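The Evaluation Period

The Flendine kit came on a two-week loan, in two cartons, with a return label already filled in. My assignment was to write the bench review for Engelbrecht, who distribute it, and to keep my opinions to measurable quantities. The fee was fixed. The word limit was 1000.

The manual gave the job in one line: sort loose building bricks into a compartment tray. It recommended a plain surface and a patterned surround. The wallpaper panels were supplied. I fitted them at the corner seams and checked the table for level.

The first night's log ran to 2791 lines. Most were routine entries of position, grip force and motor current. I read them the next morning with coffee and marked the ones that were not.
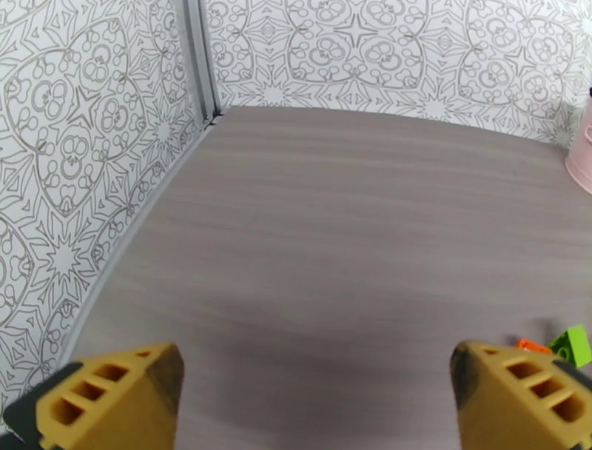

Line 300 was the first. It said HOLD, followed by a position over bare tabletop and a grip force of zero. The manual listed HOLD as a valid state, entered when the gripper had an object and no instruction. I wrote to support at Lirnel, where the software was made, and asked what the object was.

Support replied at 4 p.m. They asked for the firmware version and whether the fingers had been cleaned. I sent the version. I cleaned the fingers with a dry cloth, as specified on page 2, and ran the job again.

The second log had the same entry at the same line. So did the third. I moved the bricks to the other side of the table and the position in the log did not change. I entered this in the review under Repeatability and gave it full marks, which was correct by the scoring sheet.
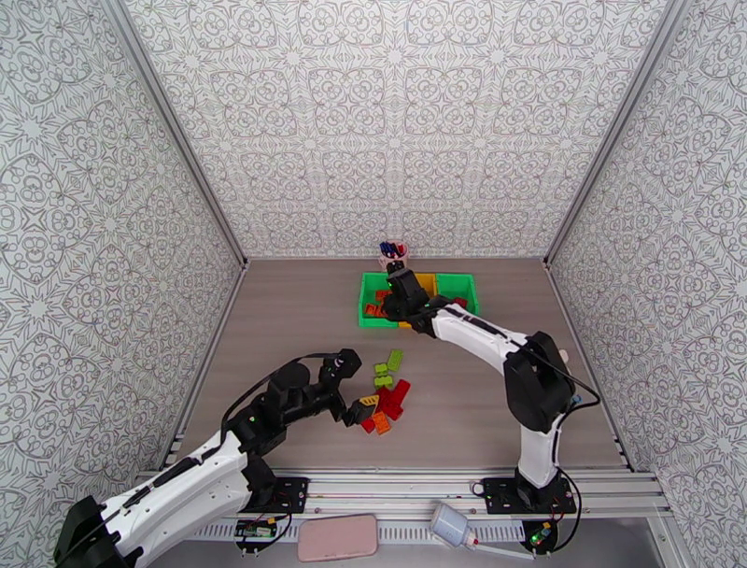

Photo: Fivham Bench Reviews

By the second week I had stopped running the job to completion. I would start it, wait for line 300 and watch the spot given by the coordinates. The motors made their small sound. Then the log moved on and the next brick was assigned.

Lirnel closed the ticket in March, after the cartons had gone back. The resolution field said the entry was left over from a demonstration routine, written before the product had a name. An engineer had taught the arm to take something from a person's hand and wait to be told where to put it. The instruction to put it down had been deleted in a later release – the waiting had been missed.

I asked whether it would be fixed. They said it cost no measurable time.

The review ran at 940 words. Setup was rated good, documentation fair, support slow. I left out line 300, having no column for it. Engelbrecht paid on receipt and asked if I would take the next model, and I said yes, and asked whether it could be sent with the old software.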